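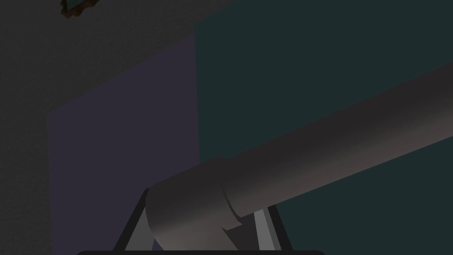

4.2 Do outlook changes lead ratings, or follow prices?

The claim most often made for sovereign rating outlooks is that they warn investors before a downgrade arrives. We are not persuaded. Much of the support for it comes from studies that measure the gap between an outlook change and the rating change that follows, and then treat that gap as useful notice. A gap of several months is of little use to a bondholder if the market price moved before the outlook did.

Our sample holds 146 outlook changes on foreign currency debt. Of these, 46 were moves to negative from stable, and it is on this group that the warning claim must stand or fall. For each one we took the yield spread over a window of 60 trading days before the announcement and compared it with the spread over the same number of days afterwards. Spreads were taken from the Vivard price series and checked against the Plenport series where both were available. The two do not always agree, particularly for thinly traded issues, and in those cases we kept the Vivard figure and marked the observation. 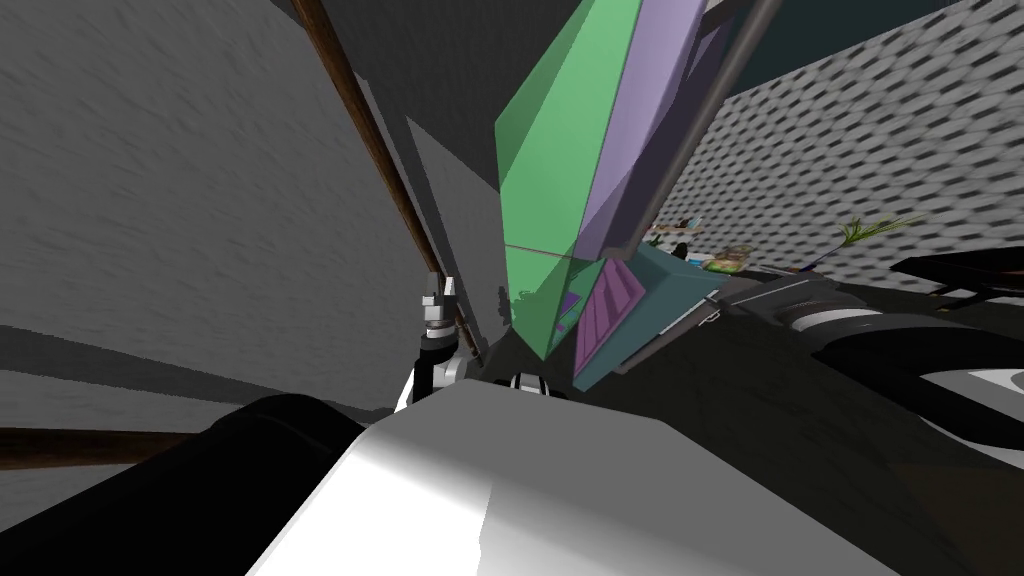

Most of the widening took place before the announcement. On average, the spread is already climbing well ahead of the announcement date. After it the spread flattens, with a small step on the day itself that falls inside the error band. A reader who wanted to see a warning effect could point to that step. We would ask the same reader to look at how wide the band is.

The error band used for the average yield spread before and after a move from stable to negative outlook is the 70 per cent band. Source: authors' calculations from Vivard and Plenport data.

It may be objected that the market was guessing what the agencies would do, so that the early widening is itself caused by the outlook change. This is possible, but it is hard to test and rather convenient. An effect that can appear before its cause, at any distance the author likes, cannot easily be shown to be absent. The Zabala model, which is often cited on this point, allows for early reaction by letting the length of the window vary from country to country. We ran it with the window held fixed and the result lost its significance. We do not say the model is wrong, only that its main finding leans heavily on a choice which its users seldom report.

The Bukico index of fiscal stress offers another check. It is published each July and uses no rating information at all. Countries that later received a negative outlook had, for the most part, already slipped down the index in the previous edition. The index has faults of its own, among them a habit of revising past values without notice, and the version used here is the one downloaded on 4 Jan 2024. Earlier downloads may give different rankings.

Moves to positive are harder to read. They are spread unevenly across the sample, and several fall in periods when spreads were narrowing for nearly all borrowers. We report them in the appendix and draw nothing from them here.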